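Renato Garrido
@renatogarrido

Hot glue and cardboard, a thread. I spent the week sticking dividers into trays for the parts cupboard and kept notes as I went. Mostly adhesive behaviour, a bit of cable management.

1/ The job: shallow cardboard trays, each split into bays with strips cut from the same board. Single-wall corrugated, flutes running along the length of the strip. Cut them across the flutes and the strip folds the first time you lean on it.

2/ I tried slotted dividers first (half-depth cuts, no adhesive). They hold their shape well enough but lift out with whatever you're picking up. Fine for bottles, useless for M3 washers. So, glue.

3/ Stick choice. I had two bags in the drawer, Sturo general purpose and a slower one from Sernska. The slow one gives you time to square up a long divider. The quick one is better for tacking corners. Both peel off shiny printed board if you don't scuff it.

4/ Bead goes on the divider edge, not in the tray. Glue laid in the tray is on a big cold surface and skins over before you get the strip down. One continuous bead, strip in, press, hold for a slow count of 8.

5/ Then a second, thinner fillet along one side only. Doing both sides adds weight and strings and I couldn't pull either version apart by hand.

6/ Black cloth on the table. Strings of glue show up against it and you can pick them off before they end up in a tray. Use cotton or similar. Anything synthetic is a bad idea near a nozzle. 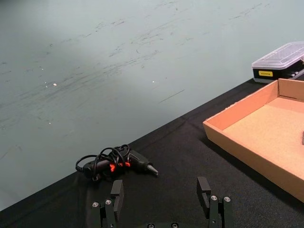

Whitlock, Saturday, December 18, 2021

7/ Glue gun on its side with the cord looped over it, nozzle clear and facing the tray. The loops want to come off the handle before you plug in. Cord over the trigger snags on the first long bead and you get a blob where you wanted a line.

8/ Loose coils are still the right way to leave a thin cord. Wound tight round the body, it takes a set and eventually fails at the strain relief. I've lost one gun that way and re-terminated another.

9/ In use: stand it up between beads if yours has a stand, nozzle down over a scrap of baking paper. On its side is for when it's unplugged and cold. Molten glue running back past the feed seal is a miserable thing to clean out.

10/ Asked by Constanza Henríquez: why not PVA? It's stronger on raw board, yes. It also wants clamping and an hour or so, and it cockles thin card. For a tray I'd like to fill this afternoon I'll take the weaker joint.

11/ Labels: a strip of paper tape on the front edge, part number in pencil. 1353 is the small brackets, 3097 the cable clips. Pencil because the contents move and I don't want to rebuild the label every time.

12/ Load test, such as it was: about 400 grams of mixed screws in one bay, tray picked up by the opposite end. The divider stayed put. The floor of the tray bowed, so the heavy ones get a second layer of board underneath, flutes at right angles to the first.

13/ Correction to 3/, thanks to Hipólito Bravo. The scuffing only matters on coated board. On plain brown you raise a fuzz and the glue grips that instead of the sheet. Wipe the dust off and leave it alone.

14/ Still to do: the deep drawer, which needs dividers taller than any scrap I have. Will probably join two strips with an overlap and see how it goes. Cutting list to follow once I've measured it properly.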